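Packing table help wanted, part time, March through the end of the season

Hi, I'm Melina Christodoulou and I run the packing table at Clillano. We put together snack bags and small care parcels for offices and schools, and I need one more pair of hands (two if I find the right people!).

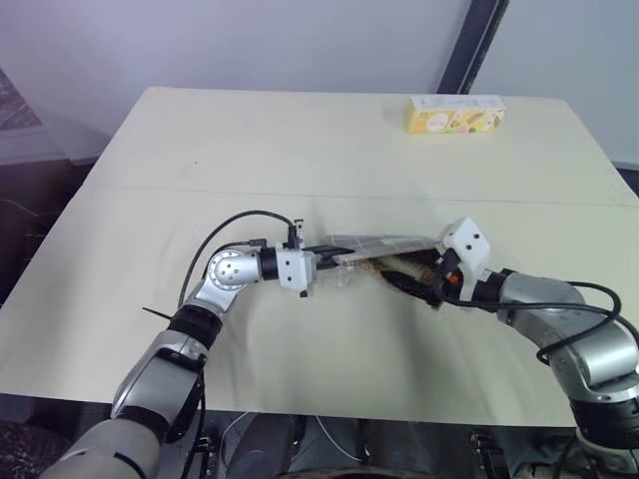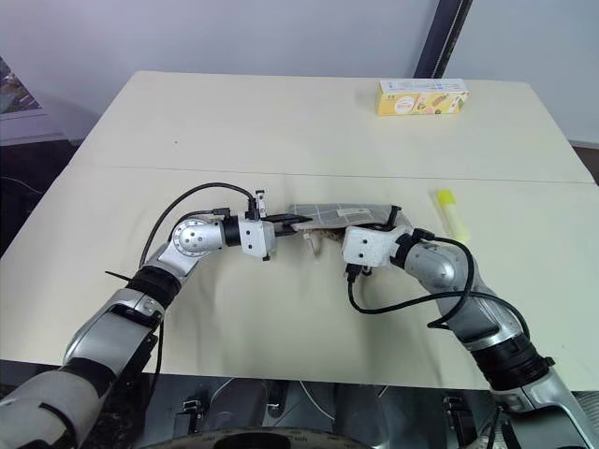 Most of the job is small stuff done neatly. You get an order sheet, you pull the snacks and the pouches, you smooth out the wrappers so they sit flat, and you zip it all up and put it in the right crate. Then you do it again. Some of us love it, some of us last a week, so please be real with yourself about that before you write to me.

Shifts are four hours and we share them out between 13 of us. I don't care if you've packed before. I do care that you show up on time, wash your hands, and tell me when a package has a tear in it instead of tucking it at the bottom of a pouch. You'll be standing for a good part of the shift, though there are stools if you want one. Music is allowed, and Jawad Ghumman picks it most mornings, so bring headphones if you don't like old movie soundtracks.

If you have a nut or wheat allergy, talk to me first and we'll see what we can work out.

To apply, send me a few lines about yourself and the hours you can do. No resume needed! Mail goes to Clillano, Box 2278, or drop a note at the front desk and ask for me or Hammad Soomro. I'll invite people in for a paid 30 minute tryout at the table, and you'll hear from me either way.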